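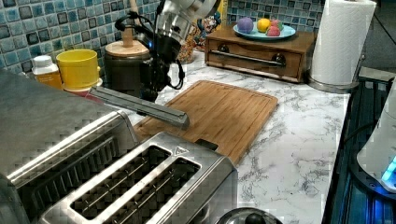 The Skodisura door and window alarm is the one I recommend to anyone who rings up after a break-in down their road, and I've had two on my own back door and kitchen window since April. Most burglars round our way try the back of the house first, and the back usually means the kitchen. I'd fit the sensor there before anywhere else, up on the frame where it won't get knocked while you're busy with the toaster or a bamboo chopping board on the worktop. You peel off the backing, press it on, and pair it with the hub (hold the side button until it beeps – mine took two goes, I'd let go too soon).

It's loud! Properly loud, a nasty rising wail that had me out of my slippers the first time I set it off by mistake. You get 30 seconds to key in your code when you come home, and you can shorten that in the settings if you like living dangerously.

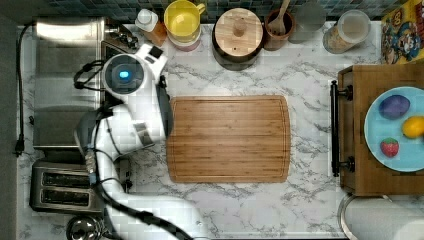

Heather Goodwin wrote to me from Flendville to say hers went off at two in the morning with someone's hand already on the latch, and that whoever it was went back over the fence a good deal faster than they'd come in. She has since ordered another for the garage side door. She did grumble that the code buttons are small for her fingers, and I think that's fair. The keypad on the older Thibodeaux model was bigger, but I had no end of false alarms with that one whenever the wind got up.

What I'd ask is that you test it once a month and change the batteries before you go on holiday.
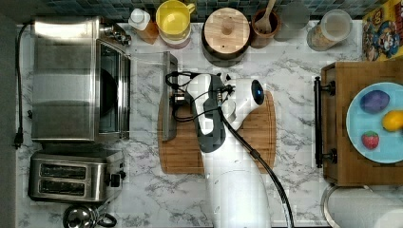
The same goes for the hub, which has its own battery for power cuts. It lasts 8 hours on that, then starts chirping.

Price is £41 for the hub and one sensor. Extra sensors are sold singly, in white or brown. I post from the Rernilcombe shop, and if you're stuck with the pairing, ring and ask for me or Marisol Rosenthal.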